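Grarnex 2 is on Junis now, and I have thoughts

So the sequel finally landed on Junis this month, and a bunch of you wrote in to ask whether I was going to do a full review or just keep muttering about it at the bottom of the newsletter. Fine! You win. I watched it twice, once with my headphones on at midnight like a teenager and once on the big TV with the subtitles up, and I have a page and a half of notes that I can mostly read.

Quick reminder for anybody who skipped the first one. Grarnex is a retired mining robot who wakes up under a lake and decides the town on the shore is his responsibility. The town did not ask for this. The first movie was small and odd and spent a lot of time on the question of where you park a forty-foot hero, and I loved it to pieces. It also made very little money in theaters, then found everybody on streaming, and so we got a sequel with a lot more cash in it.

The new one runs 109 minutes, and I want to kiss whoever made that call. I have sat through so many superhero movies in the past few years where I could feel my legs going numb somewhere before the third sad speech on a rooftop. This one has no rooftop. It has one sad speech, and it happens in a car wash, and the car wash is running the whole time so you only catch half of it. I laughed, and then on the second watch with subtitles I read the half I'd missed and it got me right in the throat.

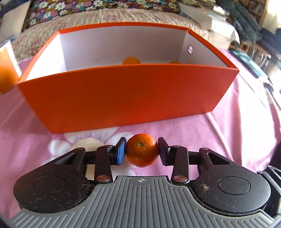
The villain problem

Okay, here's where I start grumbling. The Assessor was a great villain in the comic because he's boring. He shows up in issue 32 with a clipboard, he's polite, and he tells the town what Grarnex is worth in scrap. That's it, that's the whole threat, and he's scarier than any guy with a glowing hand. I still have my copy of that issue, the old Sellier printing with the cover that fades if you so much as open the blinds near it.

The movie gives him a glowing hand.

I get how it happens. Somebody in a meeting says the last act needs a fight, and a man with a clipboard can't fight a mining robot, so now the clipboard folds out into a glove. The actor does what he can with it. There's a lovely bit early on where he's measuring a doorway and refuses to look up at the robot standing over him, and if the whole performance had stayed at that level I'd be writing a very different newsletter this month.

But the glove comes out with half an hour to go, and from there it's beams. Purple beams for him, green for Grarnex, and they meet in the middle, and they push. You have seen this. I have seen this. My nephew, who is seven and likes everything, went to get a snack.
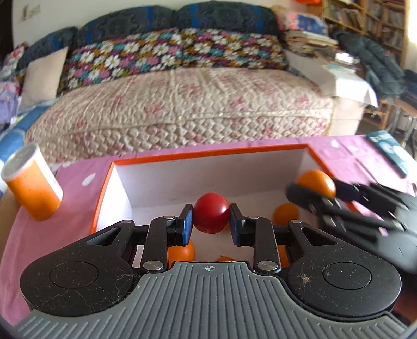

And the thing is, the comic already had an ending sitting right there for them to use! In the Sellier run the town votes on whether to take the money, and you spend an entire issue in a school gym watching people stand in line to write something on a slip of paper. No punches. I remember reading it on a bus and missing my stop. It's a bit strange to buy the rights to a story and then leave out the part that made people want to buy the rights to it.

Now, some of you are going to write and tell me a gym full of voters isn't cinema. I hear you, I do. But the first movie had a ten-minute argument over a parking permit and it was the best scene in it, so I think this crew could have pulled it off.

About the suit

I got more mail about the suit than anything else, so here we go. Grarnex was a guy in a suit for the first movie, with a little bit of computer work around the eyes. For the sequel he's mostly animated, and the suit only comes out for close-ups. Can you tell? Yeah, I could tell. When he's standing still next to people he looks terrific, dented and heavy, with that rust streak down the chest plate. When he runs he weighs about as much as a balloon.

The walking is okay. I want to be fair to the walking. Somebody put real thought into how he favors the left knee (he landed on it in the first movie, remember?) and they keep that up all the way through, even in the wide shots where they could have gotten away with dropping it. That's the kind of thing I notice and then bore my whole family with at dinner.

The sound is what sells him anyway. There's a groan he makes when he bends down, like a garage door in winter, and on a decent pair of speakers you feel it in the couch. If you only watch one scene with the volume up, make it the one where he kneels to read the mailbox.

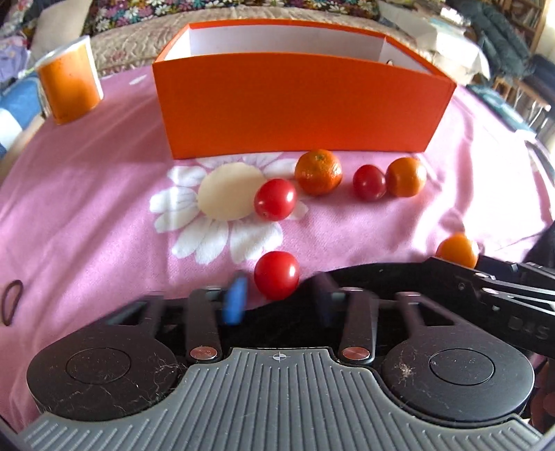 Seeing it with a crowd

I should say I didn't see this one in a theater, and I'm a little sorry. The old movie house in Pickering had it for a short run and I kept telling myself I'd drive over, and then I had a cold, and then it was gone. A reader from out that way wrote me that people cheered when the lake started to bubble. I did not cheer. I was on my couch under a quilt. It's a good opening all the same, and I bet it shook the seats.

Junis has put up the theatrical version only, for what it's worth. There's talk of a longer cut, and you can find people on the message boards who swear they know somebody who's seen it. I'd take that with plenty of salt. I'd also be perfectly happy if it never showed up -- see my remarks on 109 minutes, above. The one thing I'd like back is whatever used to be between the diner scene and the flood, where there's a jump so sudden that I checked to see if I'd sat on the remote.

One small gripe about the app while I'm at it. It shrinks the credits down to a corner to try and sell you a baking show, and there IS a scene after the credits, so you have to be quick. Hit the little window before the countdown runs out. The scene's short and it's silly and it has the dog in it. I'm not saying any more than that.
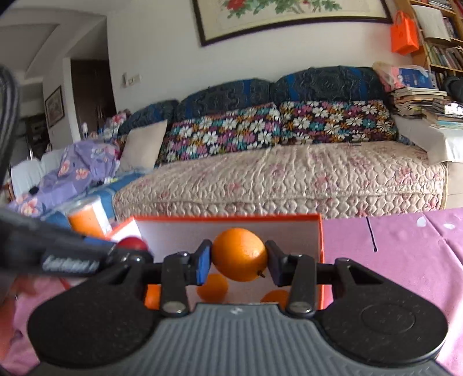

Where to start with the comics

A few of you asked what to read if you liked the movies, and this I can talk about all day. Skip the first handful of issues and come back to them later. They're fun, but the artist was still working out how big Grarnex is, and he changes size from one panel to the next in a way that'll drive you a little nuts. Start with the flood story, then go straight on to the Assessor.

Sellier put out a big collected edition with 1000 pages in it, and it's a beautiful thing, and I can't recommend it to anybody who reads lying down. I tried. It fell on my face. The smaller paperbacks have the same stories on slightly rougher paper and they'll fit in a bag, and my library has most of them. Ask at the desk if you don't see them on the shelf, mine were filed with the kids' books.

My score for the movie, for those of you who scroll down for it: I'd call it a good sequel with a bad half hour, and I'll be watching it again in December when everybody's home and I get to pick. Nephew gives it ten out of ten, plus the snack.

Next time I'm getting into the animated shorts, including the one with the snowplow. Send me your favorites before then and tell me if I can print your note.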